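Horkent Glaze Notes, README

Last touched February. Still messy, sorry in advance.

What's in here

Glaze recipes and firing notes from the Horkent pottery studio, typed up from the paper cards. 2864 rows in the main file, one row per test tile. Old cards were in pencil, some in Dutch, some with coffee on them. Typing by Riet Mertens and Selim Coşkun. Jeanine Mertens checked the iron glazes, nothing else has had a second look yet.

Files

tiles.csv - the main table
recipes.csv - ingredients by weight, should add up to 100 before colorants
firings.csv - kiln, cone, hold time, who loaded
words.txt - Dutch to English for the card abbreviations

Columns in tiles.csv

tile_id - number scratched on the back of the tile. Not always in order
recipe_id - matches recipes.csv
clay - stoneware, porcelain, or "Vermeulen red" (the local clay, shrinks more)
cone - mostly 6, older stuff is 8
color - free text. We did not clean this up. "Brown", "brownish", "toffee" are all in there
surface - gloss, satin, matte, dry
notes - whatever was on the card

Blank means blank on the card. A dash means we couldnt read it.

Color words

Brown is the worst one. Stijn Segers writes "table brown" for a plain flat brown and that stuck, so it shows up in over 200 rows. Leave it alone please, searches depend on it. 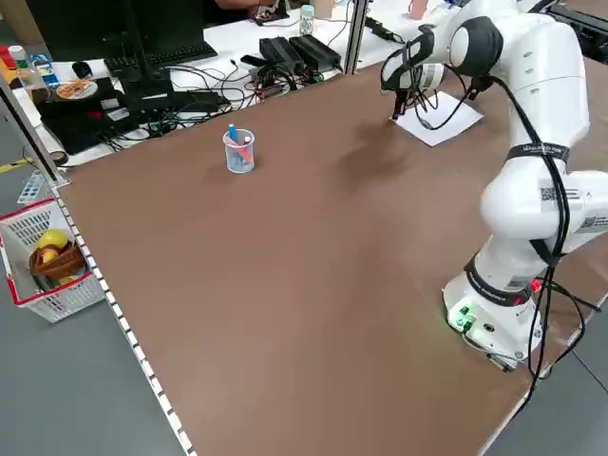

Known problems

- Tovbridge tiles use a different numbering. Prefix T. A few lost the prefix, will fix
- Recipes marked Jelura have a frit we can't get anymore. No tested swap
- Kiln 2 ran hot for a while, dates unclear. Treat matte results from it with care
- Duplicate rows where the same tile got carded twice. Keep both for now
- Some weights are in ounces. Flagged in notes, not converted

Safety

Not food-safe data. Nothing here was leach tested. Some old recipes have barium or manganese, check before you mix and wear a proper mask.

Use

Free for studio and classroom use. Credit Horkent if you print it. Don't sell the recipes as a book, that has been tried.

Fixes

Send the tile_id, the column and what it should say. A photo of the card helps alot. Wahyudi Subramaniam merges changes, usually in the evening after the kiln is off.

To do

Finish Tovbridge prefixes
Ounces to grams
Scan the green binder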